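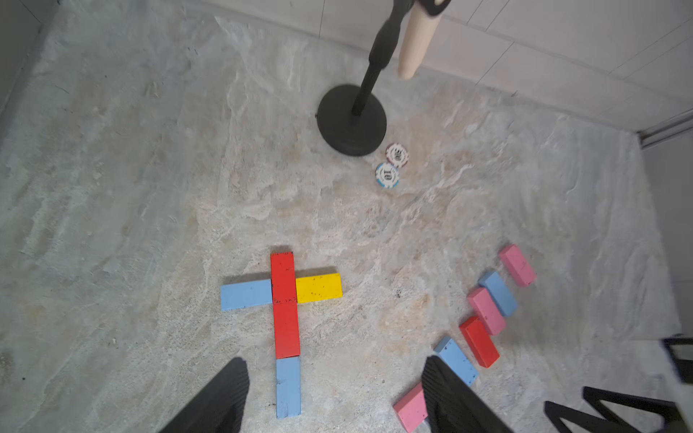 Slide 1: Colored blocks, poker chips and the black fingers of a gripper.

ARE THE CHORES DONE YET?
Érica Sampaio, notes for the April session

Leave slide 1 up while people find seats. No music.

Start with the question I get from my own family, which is when they can stop folding towels. Say my answer right away: I don't know, and I don't believe the people who give you a year. Then ask for hands. Who has a machine at home that does a whole chore, start to finish, with nobody setting it up or cleaning up after it? Wait. Somebody will say dishwasher. Ask who loads it.

Point at the slide. Blocks on a flat surface, some joined up in a cross, some loose off to the right. A child of three can work with these. For a gripper with two stiff fingers this is a serious table. The blocks are the same general shape, so that part is easy. What's hard is that they touch. If you want to slide one in beside its neighbor, you need room for the fingers too, and the fingers are wider than you'd like. Have them look at the two chips by the stand. Ask how they'd get a chip off a hard floor. Most people drag it or get a fingernail under. Let them mime it, it wakes up the back rows.

Now the shop floor. Tell the Hedine story, keep it short. I was asked to look at the packing line there before they signed with Prenex. The demo was a tray of parts going into a box. Lovely. I asked for the failure log and got a highlight reel. When the log did arrive it had 384 attempts in it, and the person who wrote it had been told to leave out any run where someone reached in to straighten a part. So I couldn't tell you the success rate, and neither could they. They signed anyway. (Don't get into the contract. If asked, say the line is still running and there is still a person standing next to it.)

Slide 2.

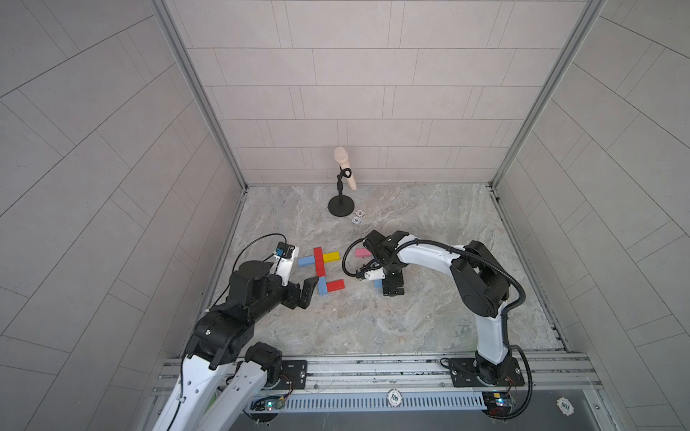 Which brings me to what I call the room problem. Look at how much has been settled before an arm moves at all. Walls on three sides. A flat top. The arms are fixed to a rail at the near edge, so they never have to find their way to the work. Nobody's kitchen is like that. Mine has a drawer that only opens if the oven door is shut. When a vendor says "it works in a test cell, next is the home," ask what was taken away to make the cell, and who is going to come and take it away from your house.

I'm not sneering at test cells. You have to start somewhere and blocks are an honest place to start, you can see at a glance if one is crooked. My complaint is with the jump from blocks to laundry in a single press release.

Three questions to hand out (they're on the sheet, don't read them word for word):

Who reset the table between tries, and was their time counted? At Vistaten the reset took longer than the task. They were quite open about it, credit to them.

What happens on the second bad grasp? One miss is nothing. I want to see what it does after it has knocked the thing over.

Would you leave it for 60 minutes and go out? If the engineer hesitates, write that down.

Kong clip goes in if we're running early. It's the one with the dish towel. Play it at normal speed. The version on their page is sped up and the little number in the corner is easy to miss, so say so before you press play.

Money, briefly. Somebody always asks. The quote I saw was 700 a month per arm, plus a visit fee, and the customer supplies the table. Compare that with what 1,000 correctly packed boxes cost you now, with the people you have. Do the sum with your own numbers, I won't do it for you on stage.

What would change my mind: one full, uncut shift, in a place the builders had never seen, with every touch by a human hand written down. I've asked four companies for this. Two replied. One of the two wanted to pick the place.

Questions. If the man from last year asks about self-driving cars, it's a different talk and I'm happy to have it over coffee.

Put slide 1 back up for the Q&A and leave the sheets by the door.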